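4. Comparison of Finger Sets on the Bowl-Emptying Task
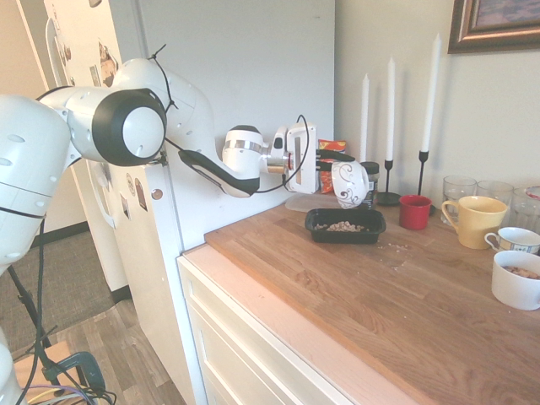 Does a stiffer finger give a better pour?
Only up to a point: a stiff finger holds the tilt angle more closely, but it also slips sooner on a glazed rim, and past a moderate stiffness the slips cost more than the angle control gains.

Figure 3. Arm and two-finger gripper holding a small patterned bowl on its side over a black tray. The clamp securing the board near the arm base is at lower left.

4.1 Task and layout

The kitchen tasks in Section 3 mostly test whether an object can be picked up and put down. Bowl emptying also tests whether the grip survives a change in load direction. While the bowl is upright, its weight acts along the fingers or across them, depending on the approach. Once the bowl is rotated, the load moves toward the rim and a torque appears about the contact patch. A grip that is adequate for lifting can fail at this stage, and in our early trials this was the most common fault.

The work was done in a furnished kitchen. We kept the household items on the counter, including mugs, drinking glasses and candles, so that the planner had to handle a target area with obstacles behind it and to one side. The tray was kept at one marked position for all trials. The bowl start position was drawn from a fixed list shared by all finger sets. Dry food pieces were used as the load. Liquids were excluded, as the wrist connector on the gripper is not sealed.

4.2 Hardware

The arm, wrist flange and gripper body were the same in all conditions. Only the fingers and the controller were changed. Three finger sets were tested:

Set A, Flondance: rigid molded fingers with a flat inner face.
Set B, Trunon: fingers with a rubber inner layer and a rigid back.
Set C, Sydorenko: fully compliant fingers that bend around the object under load.

All three sets mount on the same carriage with two screws. After each change the closing zero was found again by driving the fingers together at low force and recording the encoder value. Skipping this step with Set C gave a closing error large enough to miss the rim, and the trials affected were discarded and repeated.

The camera on the gripper was used for the final approach only. During the tilt, the bowl fills most of its view and the pose estimate becomes unreliable. We therefore froze the estimate at grasp and used the arm joint readings from then on. This has a known weakness: if the bowl turns between the fingers after grasp, the system has no record of it.

4.3 Controllers

Two controllers were compared. The first is the position controller supplied with the Brirkorum software package, with the grip width held constant after contact. The second adds a grip force loop that raises the closing force with tilt angle. The force schedule is linear from upright to 90 degrees and constant beyond that. The loop stops if motor current exceeds a set limit, which is the same for all finger sets.

The tilt path was not tuned for individual fingers. A slower path would favor Set C, which swings after each change in speed, and a faster one would favor Set A. We chose a single speed in pilot runs and left it alone. Results at other speeds may differ in order as well as in size.

4.4 Procedure

A trial began with the bowl upright on the counter and the arm at its home pose. The arm grasped the bowl by the rim, lifted it, moved over the tray, tilted it, held the tilt for 10 seconds and then returned it to upright. A trial was scored as a success if the bowl was still held at the end of the return and all of the load had left it. Pieces that landed outside the tray were logged under a separate code and did not count against the finger set, as the landing point depends mainly on the release height.

In total 326 trials were scored. Finger sets were run in blocks, with the order of blocks shuffled between sessions. The finger faces were wiped before each block. We did not wipe them within a block, and a fine layer of crumb dust built up on the rubber face of Set B over a long run.

4.5 Results

Under constant width, Set A had the most drops. Almost all of them took place late in the tilt, when the rim slid along the flat face. Set B had few drops, and those it had were grouped toward the end of blocks, which is consistent with dust on the contact face. Set C had the fewest drops but the largest number of incomplete pours. The fingers bent under the shifted load, the bowl hung back from the commanded angle, and the last pieces stayed behind the curve of the wall.

The force loop changed this order. It removed most of the drops for Set A and made little difference to Set B. For Set C it raised the closing force without correcting the sag, as the bending occurs along the finger and is not resisted by closing harder. Adding a fixed angle offset for Set C recovered part of the loss, but the offset had to be set again for each bowl.

Wear was checked separately by cycling each set open and closed 3000 times on a steel bar of the same thickness as the rim. Sets A and B showed no change in closing zero. Set C drifted slightly and needed a new zero before it could be used again.

4.6 Limits

Only one bowl shape was used for the scored trials. A bowl with a thick or rolled rim would likely reduce the gap between Sets A and B. Cable routing may also have had an effect: the gripper cable loops over the top of the body, and at steep wrist angles it can pull on the connector. We saw two communication faults during tilts and could not rule this out as the cause. Both trials were excluded. The remaining experiments in Section 5 use Set B with the force loop.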